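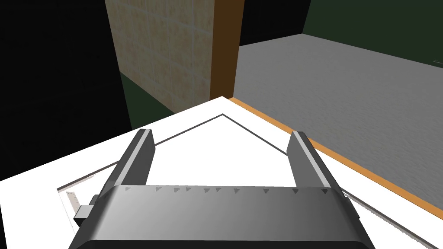

The glue that holds a paperback together is a hot-melt adhesive, applied at the spine in a strip less than a millimeter thick. How long it lasts depends on what the paper does around it. Paper takes up moisture and swells across the grain, and the glue does not move with it.

Heather Chisholm tests bindings at Willenitz, a short-run book printer with 4 lines and a small lab. Her standard test clamps a single page and pulls it until it leaves the spine. Last November she ran 1,066 pages from 238 books, half of them printed with the grain running parallel to the spine and half with it running across.

The cross-grain books failed first. After 6 weeks in a humid cabinet, their average pull strength had dropped by nearly a third. The parallel-grain books lost far less, and most of their failures were in the paper itself — the fibers tore before the glue let go.

Printers have known this for a long time. Cross-grain work persists for reasons of sheet size: turning the page layout can fit more pages on a sheet and cut waste.

Brijesh Goel, who buys paper for the publisher Planura, now writes grain direction into every order. He also asks for a polyurethane adhesive on anything over 400 pages. It costs more and needs a day to cure, so books bound on Thursday cannot be trimmed and boxed until Friday. Chisholm's next round will compare the two adhesives on coated stock, where the spine has to be roughened more deeply before the glue will hold.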